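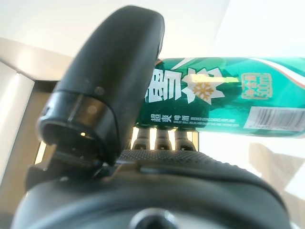 The can swap is back at Losach Hall this December, and I'm way too excited about it! I got there around 10 in the morning last year and the good beer cans were gone already, so this time I'm setting an alarm.

If you haven't been, it's pretty simple. You bring your spare cans from anywhere in the world (full or empty, both are fine) and trade them across the tables. There are 30 tables, up from last year, and the Zuduvik collectors' club says 114 people have signed up so far. I've got a green 500ml beer can with Chinese lettering and a star on the front, and I'm still not sure I want to let it go. My shelf at home is up to 309 cans and the greens are my favorites – they look so good lined up together.

Doors open at 9 a.m. and kids get in free. Please rinse your empties, the hall asked us twice last time. Parking is behind the Cevulora bakery, and they'll have coffee going from 8.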